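October 28, 2023

Up too late again. Budget sheet due to Hortensia and I still have holes in it. Bench is a mess, brain too. 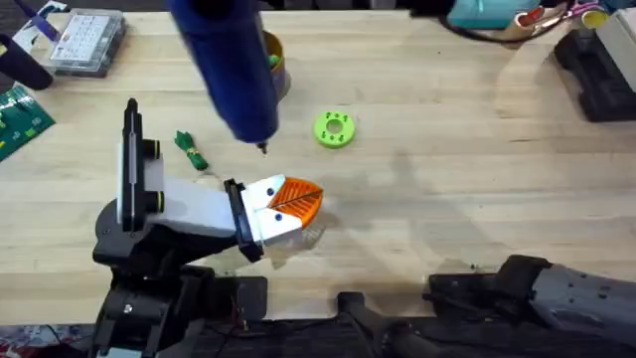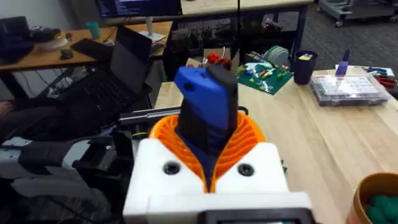

So, the money. We get 2,170 for the whole rest of the year and I've got to make it last til December. Pascual wants a second set of spare servos from Drostden, 294 with shipping, and I said maybe, which he heard as yes. The orange ribbed fingers we can print ourselves so that line is just filament, cheap, fine. Put down 2 spools. Would rather spend on the boring stuff, a proper power supply, clamps, another parts organizer like the clear one becuase the grid box is the only thing on that bench I can find anything in.

Quiroga quote came in. Too high. Stirside hasn't answered, ask again tmrw. 16 days lead time if they do have the arm mounts, so order has to go in soon or forget it.

Do NOT put the new laptop on this one. Save it for the Custia application, different pot.

Pascual says glue gun sticks count as consumables. Fine, whatever, added.

Need to call Hortensia before lunch. Bed.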